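Setting up your first one-name study in Larnska

Section 3: Adding a surname and its variant spellings

By now you should have Larnska installed and an empty study open. I built my own Honorato study in it, so I'll use that as we go. Swap in your own family name wherever you see mine.

1. Open the Surnames tab and click New Surname. Type the name the way it's spelled most often in your records. That might not be how your family spells it today, and that's fine. You can mark your own spelling later.

2. Pick an origin type from the drop-down: patronymic, place, trade, nickname or unknown. Please don't be shy about choosing unknown! I put down a guess for one of my lines and spent most of August undoing it.

Note: The origin type doesn't change your search results. It only decides which heading the name goes under when you print.

3. Click Add Variant and enter each spelling you've found in an original record. Leave out the ones you think might exist. There's a separate box for those, called Possible, and the search treats them more loosely.

4. For each variant, fill in the earliest year, the parish or county, and the source. If the clerk wrote in Latin, check the Latinized box so the name doesn't get counted as a separate family.

5. Save, then run Match. My first run brought back 597 entries, and 106 of those were plainly the same people listed twice (baptism registers and their copies, mostly). Use Merge on the duplicates one pair at a time.

Caution: Merge can't be undone once you close the study. Make a backup first, under File, then Save Copy. I keep 3 copies and I still get nervous.

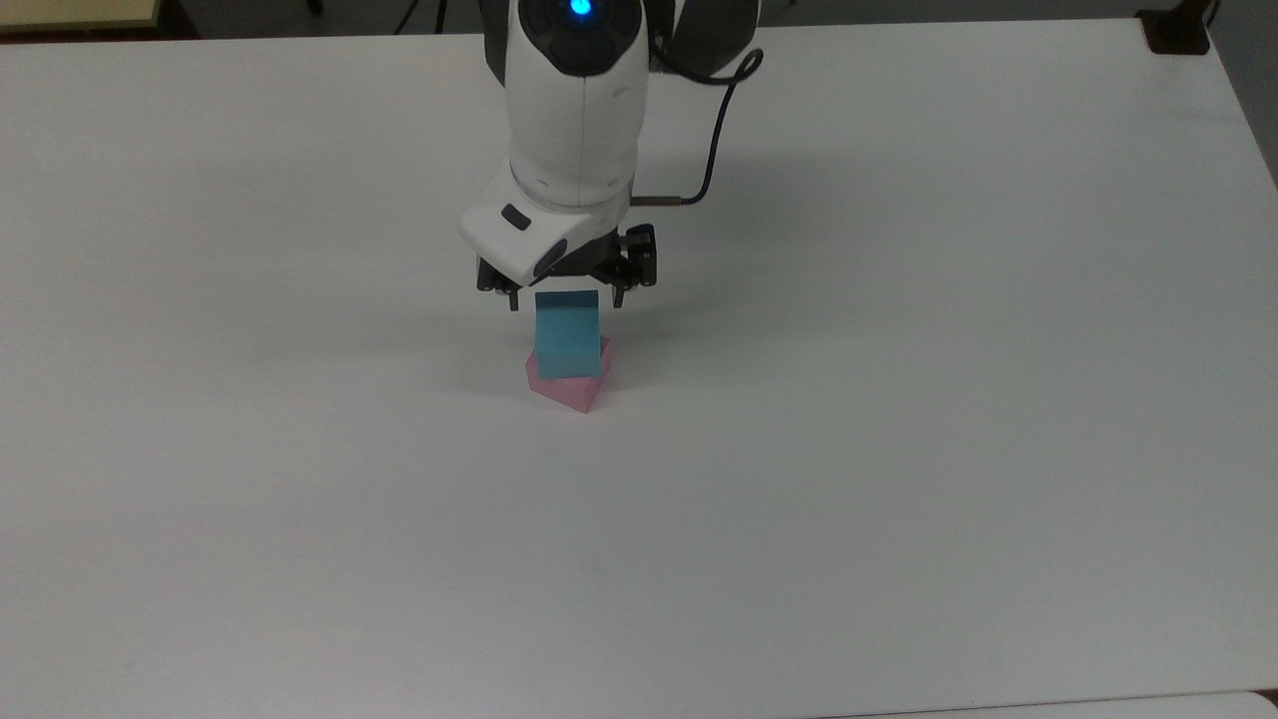
6. Once the duplicates are gone, sort the list by county and look for clusters. Two spellings that keep turning up in the same parish, with the same first names, are good candidates for linking. Select both and click Link Variants. Linking is a lot gentler than merging, and you can take it off whenever you like.

7. If you have an old study from Vanham, bring it in now with Import. The years and places come over nicely, but the source notes all land in one long field, so set aside an evening to sort them out (and maybe a snack).

Note: Accented letters sometimes get dropped on import. Look over any name that had them before you run Match again.

8. Go to Settings and choose how the surname prints on charts. I like the record spelling first with the modern one in brackets, so Janisero shows up next to whatever the priest wrote down that day.

When your list looks right, save again and go on to Section 4, where we'll hook these names up to actual people.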